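Flullance Projector: Cleaning the Air Filter

Your Flullance keeps count of its own lamp hours, bless it, and will put up a small reminder every 200 hours. If your room is dusty, or you have a shaggy dog like so many of us, please don't wait to be asked.

1. Turn the projector off and let the fan run down all by itself.
2. Unplug the power cord from the wall.
3. Slide the filter door toward the back and lift the filter out by its tab.

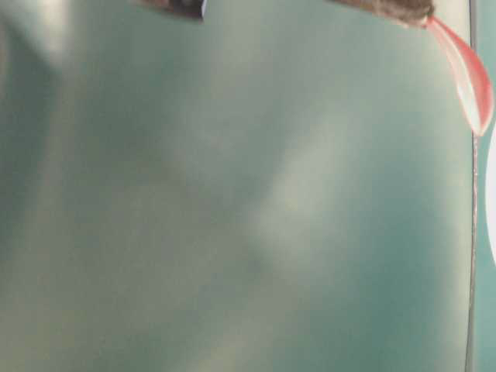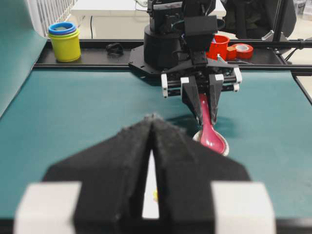

Flullance Owner's Guide, page 27

4. Go over the filter gently with a soft brush or a vacuum on its lowest setting.
5. Slip it back in, tab facing you, and close the door until it clicks.
6. Plug in, open the Care menu and choose Reset Filter Timer.

CAUTION: Never wash the filter, and never run the projector without it, even for one short movie.

Note: A filter that looks gray after a good brushing has earned its rest. Ask your Dotska dealer for a new one, and plan on a fresh filter every 500 hours in any case.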